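Clulldale Furniture Reuse — update on the small storage project

Hello again, and thank you for your patience with this one. I promised a proper update in May and then kept adding bits to it, so it has ended up longer than the last two!

The main news is that the little storage pieces are now getting most of our attention. When Redport agreed to fund us we had wardrobes and bedsteads in mind, and we still do those, but what people keep asking for is something small to put on a desk or a hall shelf. Keys, tape, batteries, the odds and ends that never have a home. So I moved 12 of the bench sessions over to desktop cabinets and I'm glad I did.

Most of the work is in the drawers. A cabinet can look lovely from the outside and still drive you mad if the drawer sticks halfway (my own bedside table does this, I have no excuse). We've been going over the runners with candle wax, easing the sides where they rub, and putting a bit of weight inside before trying them again. Ratih Sinaga has been leading on this and has far more patience with sandpaper than I do.
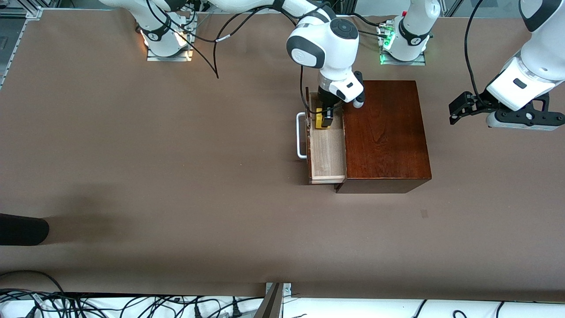 The reddish-brown cabinet with its drawer pulled out, a small yellow item at the far end.

I'm very fond of the pale wood of the drawer against that dark, glossy outside. We did talk about staining the drawers to match and decided to leave them alone — you can see what you've put in them, for one thing. The long metal handle stays too. I had wanted round knobs, but Ratih got people to try both and the loop won easily, especially with anyone whose hands are stiff in the mornings.

On money, we have spent £406 since my last report, nearly all of it on handles, wax, glue and the good clamps from Zokton. The clamps cost more than I'd budgeted for, so I've held back on new brushes to make up for it. There is enough left to see us through the next stage.

Two things have slipped. The how-to sheets still aren't printed, as I keep rewriting the page on fitting handles, and the shelf at the Ajayi shop is waiting for brackets. Three cabinets are set aside for it and I'll deliver them myself once it's up.

Next I'd like to try felt linings, at least for the drawers that will hold small hard things that rattle about. Ratih thinks cork would be easier to wipe clean and she may well be right. Could you let me know if samples can come out of the materials line, or do you need a separate request?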